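Subject: Re: [skitden-watchers] Episode 9 and the dinner that ate the season

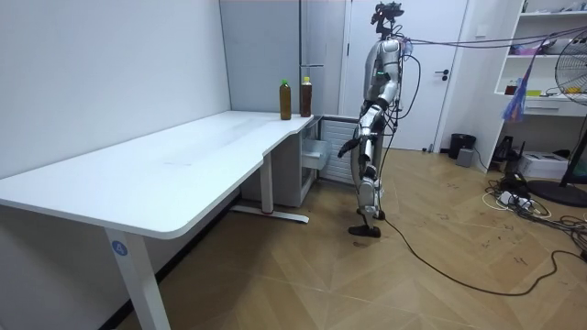 By the white desk, left hand out.

On Fri 12 June, a list member wrote:

> I know I'm in the minority but I thought last night's Skitden was the
> best hour they've done since February. The Carrilho dinner had
> everything. Two walkouts, one walk back in, and a toast that went on so
> long the ice cream became soup. Are people really still cross about the
> new edit? Also, does anyone know if the reunion is one part or two? My
> guide says one, the app says two, and the trailer says "an event".

You are in the minority, and I'm happy to keep you company in about half of it.

The dinner was good. I'll give you the second walkout, which I rewound. What I can't forgive is that we had already seen it. The trailer had the toast, the teaser had the chair scraping back, and the "previously on" managed to include a bit of what was coming up. By the time the soup course arrived I could have done the seating chart from memory.

As for the edit, yes, still cross. They now cut to a confessional after every line, so a person says "I'm fine" at the table and we go straight to the same person in a green velvet chair explaining that she was not fine. We had gathered. She'd thrown a napkin. I timed the stretch between the second and third ad breaks – 190 seconds of actual dinner, the rest chairs.

On the reunion: two parts, unless they change it again. The network's own listing has part one in the usual slot and part two a week later, with a "lost footage" hour after that. Last year's lost footage was mostly people getting out of cars, so plan your evening accordingly. I would trust the listing over the app, which still has season three down as "coming soon".

A few other things while I'm here.

The Zarnonham trip is apparently next week. This is the one where the whole cast goes to a lake house with not enough bedrooms, a situation no producer could possibly have foreseen. My money is on the argument starting before the luggage is out of the van.

Peso (the dog, for the newer people) has been in three scenes this season and has had the best reaction shot in all of them. The petition to get him in the opening credits stood at 3,576 signatures when I looked on Sunday and is at 3,867 now. I've signed. I would like it known that this is the only petition I've signed all year, and I'm not proud of what that says about me.

Somebody asked last week about the recap spreadsheet. I still have it and it's up to date through episode eight. I'll do nine over the weekend if I can face the dinner again. If you want edit access, write to me off list, and please don't sort the whole sheet by "worst apology" – it took me 20 minutes to put it back last time.

And could we trim our quotes? The digest arrived yesterday with the full text of the hot tub thread in it four times over.

Spoilers for the UK people go in the other thread, as before. They're two episodes behind and still think the wedding is happening.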